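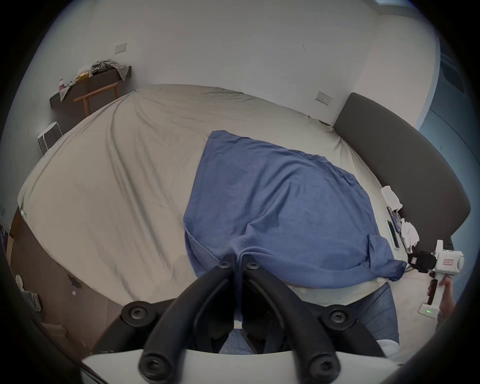

*Photo: Doltero Home*

# Tola Fitted Sheet in Oatmeal

We started making the Tola in 2019, when our whole range fit on one shelf and we were still cutting the samples ourselves. The idea was a plain cotton sheet that gets softer the longer you own it, stays on the mattress, and doesn't ask to be ironed. It took us a good while to get the elastic right (the first ones pinged off the corners in the middle of the night, and we heard all about it from our families!), but we've hardly touched the pattern since.

The cloth is 100 percent cotton, washed before it's sewn so that most of the shrinking is over with by the time it reaches you. It will crease. Washed cotton always does, and we rather like the lived-in look of a bed that somebody has clearly been sleeping in – though if you prefer things smooth, pull the sheet out of the dryer while it's still a touch damp and put it straight on the bed. The warmth of the room does the rest.

## Size and fit

- Sizes: twin, full, queen, king
- Fits mattresses up to 16 inches deep
- Elastic all the way around the hem, not only at the corners
- A small woven tag at the foot end, so you aren't turning the thing in circles at bedtime

If you use a thick topper, please measure the mattress and topper together. Most of the returns we get come down to a topper that was forgotten, and we'd much rather you got the right one the first time.

## Color

Oatmeal is a warm, creamy beige that leans a little toward sand in the evening. It goes nicely with white pillowcases, and it's very forgiving next to faded blues, so our Caron quilt in Harbor is the one people tend to order alongside it. Screens do vary, and we're glad to mail you a swatch before you decide.

## Washing

Wash warm with similar colors and tumble dry low. Skip the bleach and go easy on fabric softener, which coats the cotton and makes it feel slick. New denim can rub off on pale bedding, so wash your jeans a few times before you go lounging around in them.

## Ordering

Item number 354. Orders leave our stockroom within 5 working days, folded into a cotton bag that people seem to keep for shoes or travel. You can sleep on the sheet for 100 nights and still send it back, washed please, if it isn't for you.

The matching Nonico pillowcases are sold out in Oatmeal at the moment and will be back in September. Leave your email on the pillowcase page and we'll send you a note when they're in.

*Page updated 4 July 2026*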